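ラウンジ飲料コーナーのご利用について

ブレルカッハ会館では、7月より2階ラウンジの飲料コーナーの運用を改めました。会員各位ならびに会議室をご利用の皆様には、下記をご確認のうえ、引き続き清潔な利用にご協力くださいますようお願い申し上げます。

飲料サーバーは、白い天板のテーブルに据え置いております。利用時間は午前9時から午後4時までとし、会議室ご利用の方は受付で利用票をお受け取りください。1回のご利用につき50円を申し受けます。
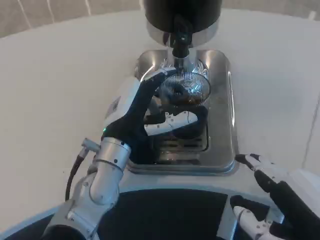 飲料サーバーの注ぎ口まわりとステンレスの受け皿

受け皿の手前側には、細い溝の並んだ水切りがはめ込まれています。少量のしずくはこちらで受けますが、飲み残しや氷を捨てる場所ではありません。飲み残しは給湯室の流しへお願いいたします。受け皿の縁に汚れを認められた場合は、備え付けの布巾で軽くお拭きください。研磨剤入りの洗剤は使用なさらないでください。

グラスにつきましては、従来の紙コップを廃止し、ビョルクルンド社より納入されたものを使用しております。導入数は342個です。ご使用後は返却棚の2段目にお戻しください。会議室へお持ちになる場合は、トレーをご利用いただき、満量まで注がれませんようお願いいたします。

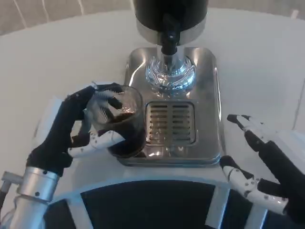
濃い色の飲み物を注いだ透明なグラスと、角の丸い受け皿

サーバーの台座および受け皿の清掃は、毎朝の開館前に施設係が行います。清掃中は注ぎ口に触れないようお願いいたします。飲み物の補充が必要な際は、内線4番までお知らせください。

なお、前号でご案内いたしました「トランドロウ」銘柄の試飲につきましては、次号にて結果を掲載いたします。本件に関するご意見は、施設係セロルム・クイェイ（Selorm Kyei）宛てにお寄せください。

この記事を印刷する | メールで送る

最近の記事
・ウォリスブリッジ分館 閲覧室の椅子の入れ替えについて
・会議室予約の受付時間変更
・返却棚の設置場所のお知らせ
・夏季の空調運転について

お問い合わせ：ブレルカッハ会館 施設係
© ブレルカッハ会館 無断転載を禁じます
ページの先頭へ戻る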